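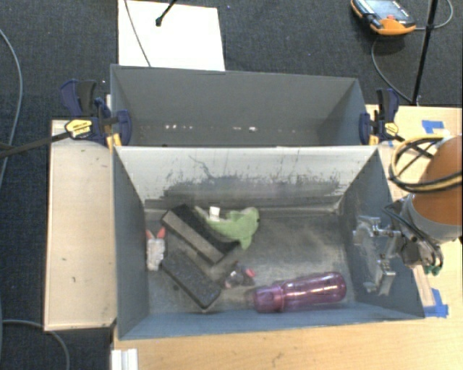 ## Otau 3 grasp planner is out, bin-to-bin picking gets quicker

October. Tomcombe pushed release 3 of Otau this morning, its open grasp planner for cluttered bins. Big change is under the hood: the planner now scores grasps while the arm is still moving, so the next pick is queued before the last object lands in the other bin.

Test set was 3150 picks, two gray bins clamped together, household odds and ends. Plush toy, glossy translucent bottle, dark blocks, small packaged stuff. Planning time per pick nearly 700 ms in the old version, now 100. Tomcombe says the arm itself runs no faster than before, all of the gain is dead time taken out.

Also new:

- wall check. Gripper fingers get tested against the bin sides before a grasp is accepted, not after. Fewer aborted reaches
- see-through objects: depth holes get filled from the color image. Still marked experimental
- log replay, so you can rerun a failed pick offline without teh robot
- config files moved to one folder. Old paths work for this release only

Skirier, which sells the perception module a lot of Otau users run on the front end, has a matching update up already. You need both. Mixing old Skirier with new Otau gives a frame mismatch error and the arm wont start.

Integrator Van der Linden is holding off. It has 1288 saved grasp configs on the old format and the converter drops custom approach angles. Fix is promised for the next point release, no date given.

Known issue: two objects lying flush against each other still sometimes get segmented as one. Tomcombe is asking for logs.

Download and release notes on the Otau project page. Back up your calibration files first.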